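Trying three gripper fingers on cloth

I spent most of September comparing gripper fingers on the small two-arm cell. The arms stayed the same and so did the controller. The only thing I meant to change was what sat at the end of each wrist, and I mostly stuck to that.

The test is laundry. Orange shorts, something thin and beige, a green basket, a floral mat. Cloth is a good way to find out what is wrong with a gripper, and it doesn't break when you get it wrong.
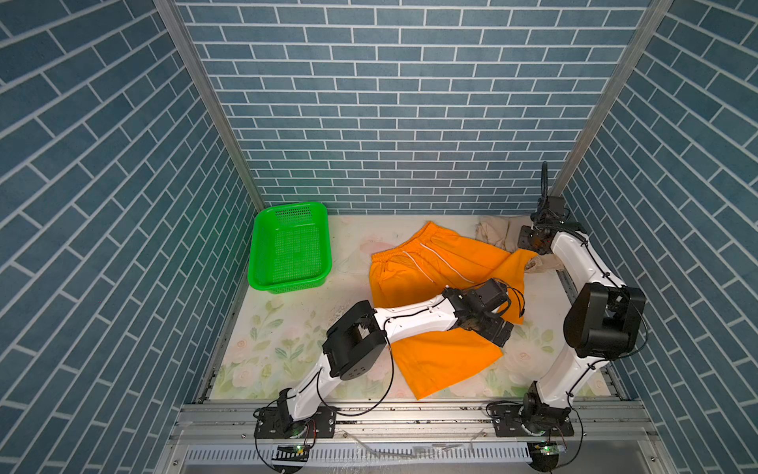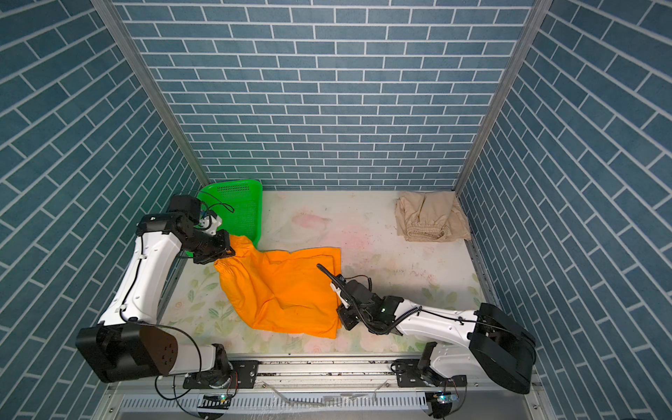
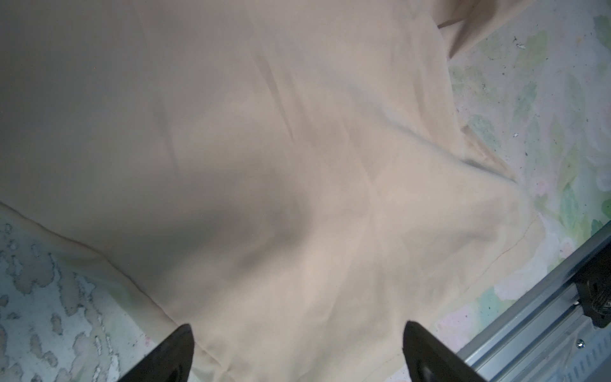
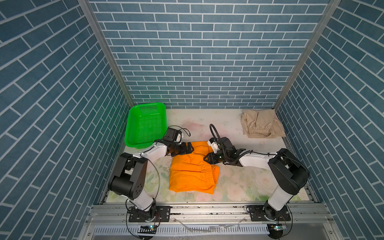

Nabil Jaber wrote back that I was comparing the wrong thing. In his view the finger shape hardly matters on clothing, and most of what I was blaming on the tips came from the closing force and how far down the arm pushes before it closes. He said to pick one force, leave it alone, and run everything again.

I didn't want to do that, but I did. It took two more evenings.

The three sets were the Gikon fingers, the Lamont fingers, and a pair I printed at home from a drawing Uwe Voß sent me. I set the force limit to 38 on the controller's scale, which goes to 100. I don't know what that works out to in newtons. Each set got 50 grasps on the shorts and 50 on the beige cloth, with a grasp counted as good if the fabric came up off the mat and stayed up until the arm reached its park height.

The Gikon fingers were the easiest to live with. They have narrow tips and get under a fold without much help. On a flat stretch of cloth with no wrinkle in it they tend to slide across the top and close on nothing. Pushing down a little first makes a wrinkle, and then they get it. That part was Nabil's point, and he was right about it.

The Lamont fingers are wider and hold better once they have hold of something. I liked them for waistbands. I liked them less for the thin cloth, where they often picked up more layers than I wanted. They also took me a long time to mount. The screws that came with mine were too short for my wrist plate and I had to dig through the drawer for others.

The printed pair did better than I expected for the first evening and then the tips started to round off. I could print them in something harder. Uwe thinks I should glue a strip of rubber on and stop worrying about the print. I have the rubber but haven't tried it yet.

Cameras were a side question. I have the fixed view of the whole cell and the small one at the wrist. For lining up a grasp I look at the wrist view, and for nearly everything else I look at the fixed one. Up close, thin pale cloth on a pale patterned mat is hard to judge – I misread a shadow as a fold more than once. A plain dark mat would help with that. I kept the floral one for this round so the runs could be compared with the earlier ones.

Cost, for anyone asking: I paid 425 for the Lamont set including shipping. The Gikon set came used with one of the arms, so I can't give a fair price. The printed pair cost almost nothing apart from my time.

For now the Gikon fingers are back on both arms. Sekari has a soft-tipped set that I'd like to borrow before I buy anything else, and Lerkico makes a pad that is supposed to fit over the fingers I already have. If I get either one I will run it at the same force setting, with the same shorts.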